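Last updated: March

The folding problem

Laundry has been the awkward chore of robotics for as long as anyone has tried to automate a house. A dishwasher works because plates are stiff and the racks are fixed. A robot vacuum works because a floor is flat and a missed patch does no harm. A towel has no fixed shape at all, and each time it is picked up the machine has to start again with an object it has not seen in quite that state before.

Jumbridge, a small firm with a workshop in Ristcombe, has spent two years on the question of whether a pair of ordinary robot arms can take cloth from a heap and leave it folded. Its software, called Cerkura, learns from recorded demonstrations. A person steers the arms through the task, the joint positions and camera views are stored, and a model is trained to reproduce the movement. The current version was trained on 589 demonstrations, all of them with small flat items.

The first stage is the hardest. The arms must find two points on the cloth far enough apart to be useful, grip both, and lift without dragging the rest into a rope.

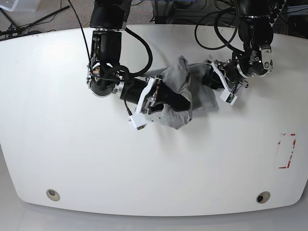 Two arms hold a crumpled grey cloth just clear of the tabletop. Each gripper has a small white camera module mounted beside it.

Noemi Iwasaki, who leads the cloth work, regards a good corner grip as most of the job. "Once you have two neighbouring corners, the fold is geometry," she says. "Before that you are guessing which layer you are holding." Cameras close to the fingers help with the guess, but they lose sight of the edge when the fabric hangs over itself.

In the firm's last set of trials the system attempted 269 folds and completed 140 to a standard Iwasaki would put in a cupboard. Most failures came from gripping two layers at once. A fold that went well took over 40 seconds. A practised person does a hand towel in a few.

Speed matters less in a house than on a shop floor. A machine that works through a basket overnight can be slow, provided it does not stop and wait for help, and at present Cerkura does stop. A commercial laundry in Nagano that looked at an earlier version asked for a much higher rate of success and did not proceed. Shirts, fitted sheets and anything with buttons remain outside the trials.

The cost is a further obstacle. Two arms, a table and a computer take up the space of a small kitchen, and the table must be kept clear for them. Iwasaki expects the first paying users to be care homes and small hotels, where the items are nearly identical and someone is on hand to clear a jam. Jumbridge's next round of work covers pillowcases.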